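Notes for week 4: folding and putting away the small stuff
Home Skills, Burville evening class
Ilgın Eren
January 18, 2012

OK, so last time we did sheets (sorry about the fitted ones, everybody hates them) and I promised we'd get on to the odd bits of cloth that never have a home. Placemats, pot grabbers, dust cloths, that thick backed stuff with a colored edge sewn around it. I used to shove all of mine in one drawer and then lean on the drawer!

First thing, clear your table. I mean really clear it, mugs and mail too. A pale table is lovely for this if you have one, because dark lint shows up right away and you can wipe as you go.

Lay one piece down and smooth it from the middle out to the corners with the flat of your hand. Thin cotton can be folded in thirds. Anything felty or rubbery — please don't fold it! Those pieces hold a crease forever, and I have a black one at home with a line across it from the year we moved to Grindorcombe. Stack them flat or roll them loosely with the good side out.

Bound edges: line up the borders, never the middles. If the border is a bright color you can do this almost without looking, and the stack comes out straight enough to stand on a shelf. If the binding has started to pull away, put that piece in the mending basket now, before it goes back in the pile. We get to binding stitch in week 9.

Scuffs on black fabric: try a barely damp cloth first, then a soft brush. Some marks are just wear and won't shift, so don't scrub at them all evening.

For next time, bring one drawer's worth of cloth in a bag, unsorted. Yes, the embarrassing drawer. Room 2223 again, and the kettle will be on.
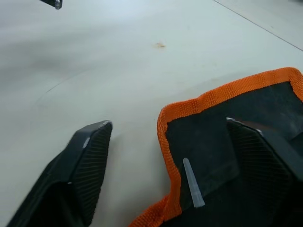
Black fabric with an orange border, on a pale tabletop.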